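Household Robotics Lab, Handout 3: The Bedroom Unit
Instructor: Eglė Raudsepp

Groups work in the bedroom at Girnport from September. Each group gets 50 minutes on the robot. Read the Grekell safety sheet first.

1. Wrist camera check
Open both wrist views and move each finger before going near any cloth. Log the result under your group number.

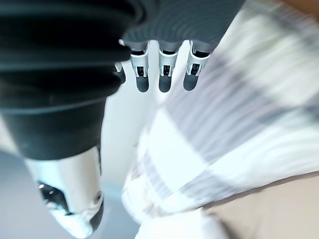

2. Bedding
Take the duvet by a corner and pinch a fold, with the feet clear of the bed skirt. Keep the other arm low.

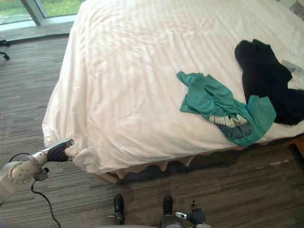
Grip force stays at 30 percent for the first three tries. Raise it only if Ross or I sign off - the log sheet has a box for this.

3. Garments
Pick up one item per run and save the run in the Rullura folder. 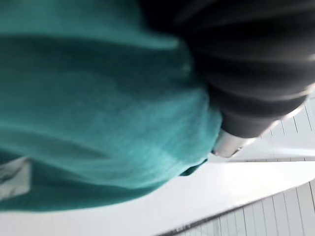
Grasp labels are due with the log. Use "bunched" when the cloth is gathered in folds against the hand, as with the teal fabric, and "flat" when a single layer is held. Label the wrist view separately from the head view. Blurred views still get a label.

4. Handheld appliance
Hold it by the handle over the near corner of the bed. Check where the cord runs before any step - feet and cord must not cross.
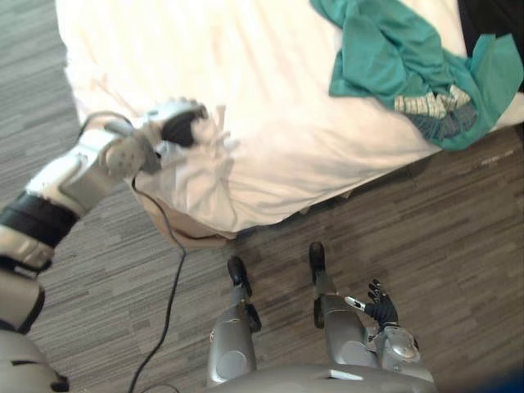
5. What to hand in
Log sheet, labels and one page of notes, to room 27. The door code is 2444.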